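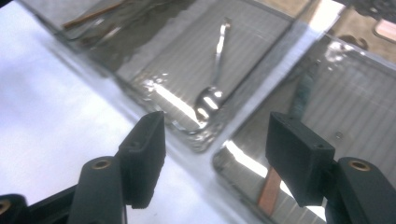

Huvton fan site – questions we keep getting

Is this an official site?
No. Run by fans, me (Loubna) and Karim Hijazi mostly. We don't work for the channel and can't pass letters on to the cast. Please stop sending them.

What's Huvton, then?
Drama series, 8 episodes, set in a seaside town out of season. Elias Harb plays Marsh, the ferry clerk. Abla Harb plays the landlady. If you've only seen the clips going round, start at episode one, the clips are nearly all from the finale.

Are Elias and Abla Harb related?
Brother and sister. Most asked question on the site by miles. Not married, never were, the old forum got that wrong and it spread.

What was Elias in before this?
Mainly stage. Two seasons in Shboul as the younger cousin, killed off in the second. Also a small part in Zumine, where he has a beard and about four lines. Full list on his page.

Did Abla really do her own singing?
Yes, all of it. She sang in a wedding band before acting. The song in episode five is hers too, words and tune. No, there isn't a download. We've asked.

Who directed it?
Tarek Bitar did the first six. The last 2 were shared out among the writers, which is why they feel different – some of you like them better, fine, take it to the comments.

Will there be a second series?
Don't know. Bitar said in a radio chat that he had "half a notebook" for one. That's the whole story. Anything beyond it is made up, including the poster.

Where can I watch it?
On Skiveo, all episodes. Finale runs 93 minutes, the rest are under an hour. Subtitles are there but you have to turn them on every time, seperately for each episode.

Is there a longer cut of the finale?
Shown once, at a screening in October. Karim went. Extra scene on the pier, a bit more of the landlady's husband. Not on Skiveo.

How do I add a photo to the gallery?
Send it to the gallery address with who, where and who took it. We've got 1,908 up now and a backlog, so be patient. No pictures of anyone's house or kids. Those get deleted and so do you.

Can I use your interview write-ups?
A few lines with a link back, yes. Whole thing, no.

My comment vanished?
Spoiler in the title, probably. Put it in the body and mark it. If it wasnt that, email me.

Why is the Zumine page blank?
Being rewritten. Old version had the wrong cast on it. Karim's on it when he gets time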